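Hirkeck Profile Manager – Set-Up Guide

Section 3: Adding and editing a person's profile

Applies to version 2.9. Last revised 14 Jun 2019.

Use this section to add a new biography to your site, fill in the family and marriage fields, and publish the page. You need an Editor or Senior Editor account. Contributor accounts can save a draft but the Publish button stays gray.

Before you start

Have the person's full name, birth date and at least two sources open in another window. If the person is an actor, have the main film and television credits ready as well. Profile Manager does not fetch credits by itself unless the Tahiri import is switched on (see Section 5).

3.1 Create the profile

1. Sign in and open the People tab.

2. Click New Person. A blank form opens.

3. Type the name in the Display Name box, the way the person is credited. Stage names go here.

4. Type the birth name in the Legal Name box. Leave it empty if the birth name is the same.

5. Pick an occupation from the list. You can pick up to 3. The first one you pick appears under the name on the finished page.

6. Click Save Draft.

Note: Display Name is limited to 100 characters. Titles and honors go in their own field and do not count toward the limit.

Profile Manager checks the new name against the people already in your database. If it finds a match, a yellow bar appears with a link to the existing profile. Open the link and compare birth dates before going on.

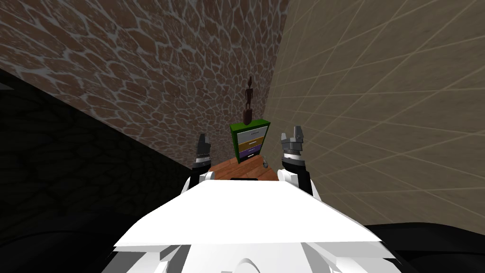 If the two profiles are for the same person, delete your draft and work in the existing profile. If they are different people who share a name, click Keep Both and fill in the Short Label box, for example "actor" or "singer". The label shows in search results but not on the page.

3.2 Add marriages and partners

1. Open the profile and click the Relationships tab.

2. Click Add Relationship and choose Marriage, Engagement or Partner.

3. Start typing the other person's name. If that person has a profile, select it from the list. If not, choose Text Only.

4. Enter the start date. If you only know the year, enter the year and leave the month and day blank.

5. Enter the end date and choose Divorce, Death or Annulled. For a current marriage, leave both boxes empty.

6. Add a source in the box at the bottom and click Save.

Caution: Choosing Death as the reason changes the status on both linked profiles – the surviving partner is shown as a widow or widower as soon as the page is published. Check the source twice.

Marriages are numbered by start date. If you add an earlier marriage later on, the others move down automatically and the wording in the summary line ("second wife", "third husband") is rewritten the next time the page is published. Text you typed by hand in the biography is not rewritten. Read it through and fix it yourself.

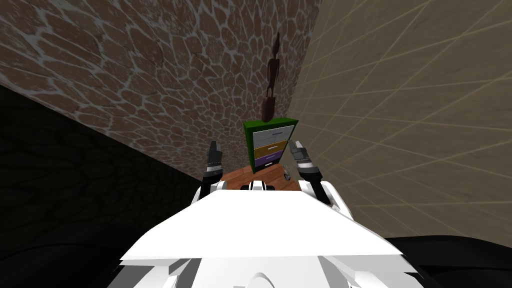 What if two sources give different wedding dates?

Enter the date from the stronger source, such as a public record or an interview with the couple, and put the other date in the Notes box with its own source. Notes are visible to editors only. If both sources are weak, enter the year alone.

3.3 Add children

1. On the Relationships tab, click Add Child.

2. Type the child's name, or choose Not Named.

3. Under Other Parent, select a person from the list. Only people already entered in 3.2 appear there.

4. Click Save, then repeat for each child.

Stepchildren are entered the same way with the Step box checked. Profile Manager lists them on a separate line.

Caution: Do not enter the name of a child under 18 unless the parent has made it public. Choose Not Named instead. The page will then show the number of children and nothing else.

3.4 Add the net worth and career boxes

Both boxes are optional and are off in a new installation. To turn them on, go to Settings, then Page Layout, and check the ones you want.

The career box takes its rows from the Credits tab. Rows can be sorted by year or by title, and the setting applies to the whole site.
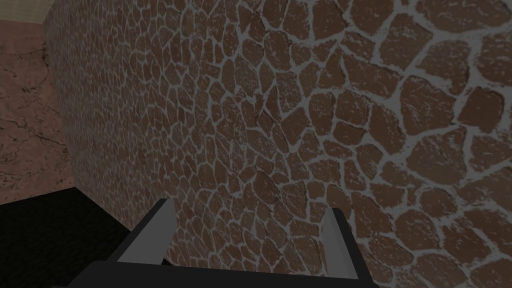

If you use the Plosard theme, the career box shows 9 rows and then a More link. The Sasusen theme shows all rows and has no More link, so a long list can push the biography far down the page on a phone. You can shorten it by unchecking Show on Page next to minor credits.

The net worth box will not save without a source and a year. Type the figure in whole dollars with no commas.

3.5 Publish the page

1. Click Preview and read the page from top to bottom.

2. Check that the age is correct. It is worked out from the birth date, and a wrong year is easy to miss.

3. Click Publish.

4. Open the live page in a new window and reload it once.

Note: If the old version still appears, clear the site cache under Settings – Storage and reload again.

To take a page down, open the profile and click Unpublish. The draft, sources and notes are kept. Links from other profiles turn into plain text until the page is published again.

Photos and captions are covered in Section 4.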